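Sex., 31 de maio
por Hyun-seo Ko

Chamado aberto de novo – disjuntor do aquecedor desarmando (apartamento, 2º andar)

Oi, Ok-hee, sou eu outra vez. Sei que você fechou o chamado em novembro como resolvido, e durante um bom tempo ficou resolvido mesmo, mas o danado voltou a cair e agora com mais vontade. Vou anotando tudo aqui na ordem em que fui testando, do jeito que você pediu da outra vez.

Sintoma: o aquecedor Callik da área de serviço liga normal, esquenta, e depois de uns 10 minutos o disjuntor dele desarma. Só o dele, o resto da casa continua com luz. Se eu rearmo na hora, cai quase de imediato. Se espero esfriar, aguenta mais um ciclo inteiro.

O que já tentei:

Primeiro troquei de tomada. Levei o aquecedor para a sala (outro circuito, aquele que a Lundstead refez inteiro na reforma) e deixei ligado a tarde toda, no máximo. Nada, nem piscou! Aí pensei: pronto, o aparelho está inocente. Ele é de 2.000 watts, está na etiqueta de trás, então não é nenhum monstro.

Depois fiz o contrário e pus o secador de cabelo na tomada da área de serviço. Segurou, mas o secador puxa bem menos e eu não tive paciência de ficar lá muito tempo com aquilo berrando. Não considero teste válido, só estou contando para você não me perguntar.

Aí veio a parte chata. Desliguei o geral, abri a tampa do quadro (só a tampa, não mexi em fio nenhum, prometo) e olhei com a lanterna. O disjuntor da área de serviço é um Notham antigo, de outra linha, diferente dos vizinhos. Tem um escurecido no plástico perto do parafuso de cima. Não sei se já estava assim em novembro, você lembra? Cheiro não senti. Fechei tudo e deixei esse disjuntor desligado.

Enquanto isso a roupa miúda está secando por aí, onde couber, com varal de pé e pregador, que sem aquecedor naquele canto nada seca.
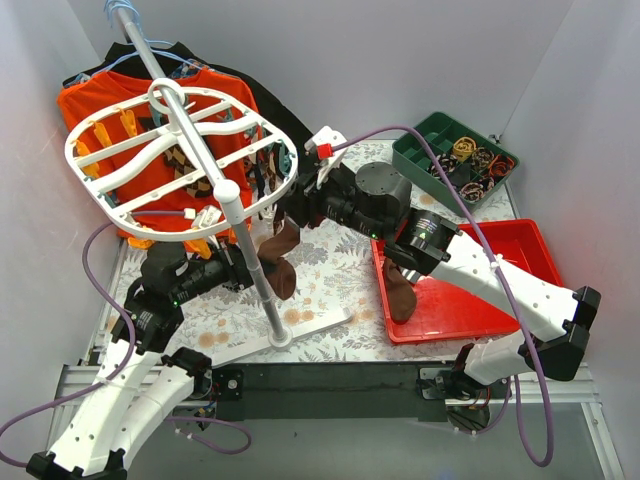
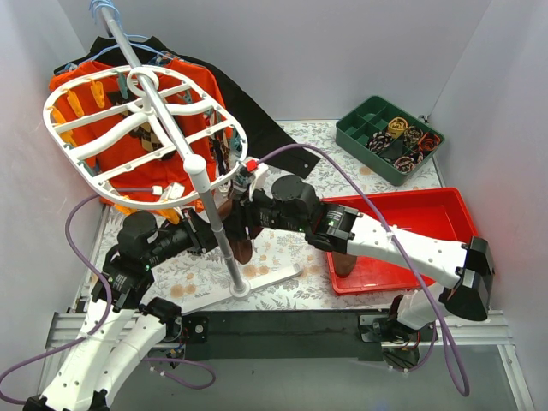 Varal de pé na mesa, toalha de folhas cinza e flores cor de pêssego.

Continuando. Ontem à noite liguei de novo para anotar os tempos, porque achei que você ia querer. Com o aquecedor na potência baixa, não caiu a noite toda. Na alta, caiu duas vezes, e na segunda o espelho da tomada estava morno – morno mesmo, de encostar a mão e tirar. Isso eu não tinha reparado antes e confesso que me assustou um pouco. Tirei da tomada e não liguei mais.

Meu palpite de leiga: mau contato, ou na tomada ou no parafuso do quadro, e o disjuntor velho esquentando junto. O meu irmão acha que é só trocar por um de corrente maior e acabou. Eu disse que não ia fazer isso sem falar com você, e espero que você me dê razão para eu poder esfregar na cara dele.

Perguntas:
Posso usar a tomada na potência baixa até você vir, ou melhor nem chegar perto?
O Notham ainda se acha para vender ou vai ter que mudar para outro modelo?
A garantia do serviço de novembro cobre isso? A nota está em nome de Ko, se precisar procurar.

Estou em casa todas as manhãs. O interfone continua mudo, então me liga quando chegar no portão que eu desço.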